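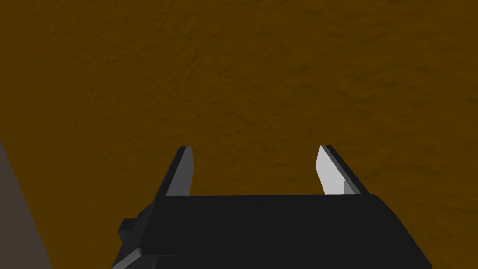
Mostly brown, with some gray at lower left.

The Howells pigment works opens its doors to the public in January, presumably to make sure that only the serious ones come. I qualified as serious by owning a hat. The bus from Drultau lets you off at a shelter with no roof, and from there you walk uphill past a closed garden center until the gutters turn orange.

Howells has been digging, washing and grinding earth into color for longer than its paperwork goes back. The company makes ochres, siennas and umbers, plus a single green that the staff discuss the way families discuss a cousin in show business. Admission is free. Parking is four dollars, collected by a teenager in a reflective vest who also wanted it from people who had come on foot.

Our guide was Baldur Baldursdóttir, who runs the wash house and has the calm of a person whose work is waiting for mud to settle. That's most of the process, as far as I could follow. You stir the earth into water, the sand drops out first, and the finer stuff moves down a line of tanks until it gives up. A man at the back asked if this could be sped up. She said yes, and that the firm in Grarkover had done it, and then she went on to the next tank.

The kiln shed was the warm part of the tour and we lingered there shamelessly. Raw sienna goes in yellowish and comes out a reddish brown called burnt sienna, so the naming department can't have been overworked. What matters is when you stop. There's a card pinned by the door with 373 written on it in marker, and I spent a while assuming it was a temperature before learning it was the phone extension for maintenance.

After that came the sample room. Howells keeps a painted board from every batch it has sold, and visitors are invited to tell neighbors apart. I was handed two boards and asked which was warmer. I said the left. I was told, kindly, that they were from the same sack. A woman beside me got hers right and was insufferable through the packing hall.

The packing hall has one bagging machine, a Fendora, painted the same blue as every piece of equipment I have ever been told not to lean on. It was switched off for the open day. We stood and looked at it anyway, and somebody took notes.

Lunch was soup in the canteen, where the tables, the chairs and the light switches have all drifted toward the same shade over the years. The soup was lentil and did nothing to break the run. I had two bowls. The bread came from a bakery in Drultau and was excellent, and I'd put it ahead of the kiln shed if I were ranking, with the bathrooms a distant last.

The shop sells small jars at sensible prices and large jars at prices that made a retired art teacher laugh out loud. I bought raw umber, having no plans for it. The lid was not as tight as it looked, and my coat pocket is now a permanent part of the collection.

If you go, the last bus back leaves at 4 and the walk down takes longer than the walk up, on account of the gutters. Wear something brown.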